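Sillwood Wine Studies, Level 2
Session 6: Acidity, malolactic conversion and oak in white wines
Handout updated 8/19/16

Bring your notes from session 5 (pressing and juice handling). We start where that session ended, with clear juice in the tank at the end of settling.

1. Acids in the grape

Two acids matter most: tartaric and malic. Tartaric is the stronger of the two and stays fairly steady as the grape ripens. Malic falls, and it falls faster in warm weather, especially when the nights are warm as well. A grape from a cool site picked at the same sugar level as one from a hot site will normally hold more malic acid.

Total acidity and pH are linked but they are separate measures. Total acidity is how much acid there is, given in grams per litre. pH tells you how strongly that acid behaves. Two wines with the same total acidity can differ in pH because potassium, which comes mostly from the skins, ties up part of the tartaric acid. Students mix these up in the written paper every year, so learn the definitions.

2. Malolactic conversion

Bacteria turn malic acid into the softer lactic acid and give off a little carbon dioxide. Some books still call this malolactic fermentation, and you may use either term. In whites the winemaker has three options: let it run, block it, or stop it part way. Part way is the hardest to manage – the wine then has to be kept cold, sulphured and usually filtered before bottling.

Diacetyl is a by-product and smells of butter. Leaving the wine on its yeast lees lowers the diacetyl, so a wine can go through full conversion and still not smell buttery.

Riesling is usually blocked. Chardonnay can go any way. Sauvignon Blanc is mostly blocked, with a few barrel-fermented exceptions. 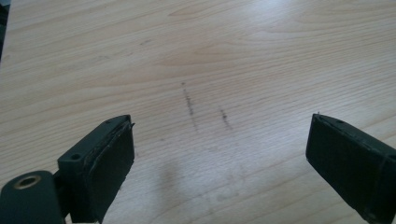
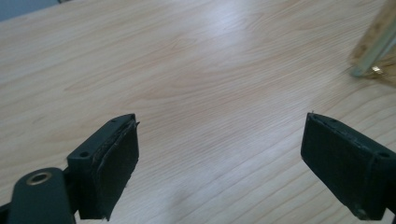 3. Oak

Size first. A small barrel gives more wood contact per litre than a large one. Our two barrel samples come from the Rankin block: one fermented in a 420 litre barrel, the other in a 1000 litre cask. Both were filled from the same pressing in April and both went through full conversion. Taste the cask sample first.

Age of the wood comes next. New oak gives vanilla, toast, clove and sometimes coconut. By the fourth fill there is little flavour left to give, but air still gets in slowly and the texture still changes. "Old oak" on a tasting sheet is not a fault.

Toast level is the last thing to note. Light toast leaves more raw wood character, while heavy toast brings coffee and smoke. Fermenting in barrel usually gives a better knitted result than moving finished wine into barrel, as the yeast takes up some of the wood compounds and they are left behind with the lees.

4. Tasting order for tonight

Zivix Riesling, steel tank, conversion blocked
Zivix Chardonnay, steel tank, conversion blocked
Rankin Chardonnay, large cask
Rankin Chardonnay, small barrel
Plovirix Chardonnay, new oak, bottle number 3086

Pour small. Write a note for acidity before you write anything about flavour, and use the scale from session 2 (low, medium minus, medium, medium plus, high). For the two Zivix wines, compare where you feel the acid and how long it lasts. The Riesling has a few grams of sugar left in it, which will make the acid seem lower than it is. Go back to it after the Chardonnay if you are unsure.

The Plovirix was opened in an earlier group and divided people – some found the oak too much. Give your own mark and say why in one sentence.

5. Common errors in last term's papers

Calling any creamy wine malolactic. Creaminess can come from lees stirring.
Writing "acidic" as a fault with no further comment.
Giving oak as the reason for a deep colour without thinking about age or oxidation.
Leaving out the finish.

6. For next time

Read chapter 7 on lees and stirring. Write up to 21 lines comparing the two Rankin samples, using your own notes from tonight. Hand it in at the start of the session. Late work is marked but does not count towards the term total.

Spittoons go back to the sink by the door. Glasses are rinsed in hot water only, no detergent, and left upside down on the rack.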